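Foam letters on black cloth: give your table a backdrop

3/22/22

14 shares | 6 comments

If you made it to the last Plenon table day, you know how much everyone loved the backdrops. We had so many people asking how they were done that I promised a proper write-up, so here goes!

You need black fabric, pins and a set of foam letters. Truly, that's the whole shopping list. I bought my cloth at Barua (the end of a roll, and they were happy to cut it down for me) and the letters came in a bag of 100 from Tollent. The bag had plenty of vowels, which made me very happy, because the set I had before ran out of E's almost right away.

Start by hanging the fabric. Pin it along the top first and let the rest drop, then go back and add pins wherever it gapes. Mine always sags a little between pins and I've come to like it — it looks soft, and the black still does its job of making the colors jump out. If folds bother you, a warm iron the night before will take care of most of them.

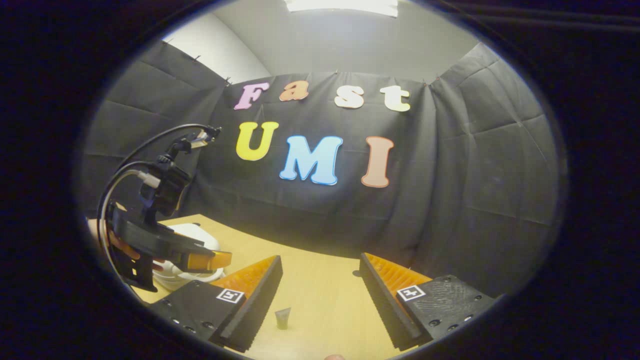
Keep the words short. Three or four letters to a row is plenty, and bright chunky letters with a paler outline are so easy to read from across a room! I like to mix the colors up completely, pink next to orange next to white, with a bigger word underneath a smaller one. Capitals and lowercase together are fine too. Lay everything out on the table before you stick anything up, and stand back for a good look. A letter that hangs a touch lower than its neighbors can stay right where it is, in my opinion.

Then go easy on the table itself. A pale wood top under all that black is lovely, and one plain little gray cup can be enough to set on it. I used to crowd mine with every bowl I own and then wonder why nothing stood out.

Check your lights as well. A bright ceiling light can wash out the top of black cloth, so hang your words a bit lower if you can.

We're doing it all again at Trutden in April, with room for 7 tables this time. Bring your own pins, please — we went through every last one of ours!

Share this item | Leave a comment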